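Ticket 1246: spoon scooping, left hand
Opened by: Nadine Saab, Resness student robotics club
Status: open

Hi all! Scooping week, and I love this task already. Grip first: the fingers close on the spoon handle properly with the Ullis hand profile loaded. Huge step up from November!

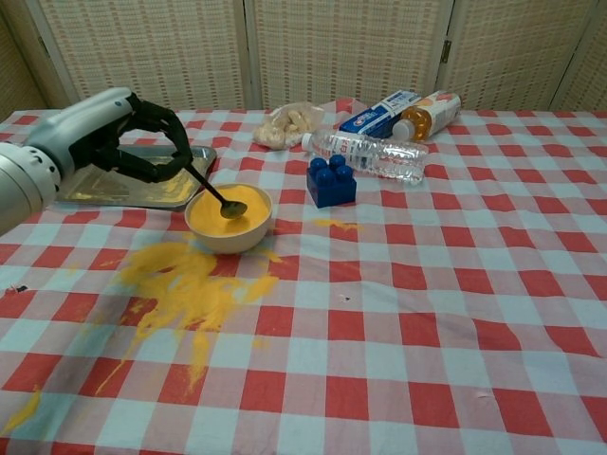 Spoon held, bowl end in the yellow stuff

Problem: there's far too much yellow on the tablecloth. Log shows error 2881 (wrist torque limit) whenever the approach speed is set over 90.

Tried so far:

1. Restarted the Stoltance controller. No change.

2. Opened the left hand with the spoon lying across the bowl, then re-zeroed the wrist.

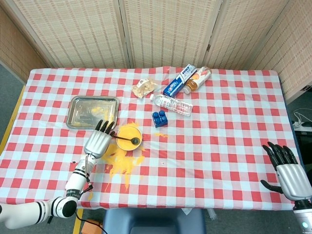
3. Dropped the approach speed to 7 and reloaded the arm path. Error gone, and wow, it's slow!
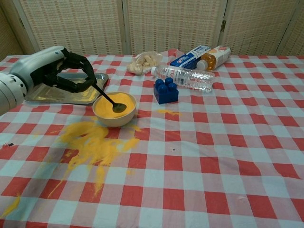 Left hand on the spoon, tray behind the bowl

Next: try a bowl with more room at the top. Can someone on the Weidemann team send me their wrist settings? I'd love to compare!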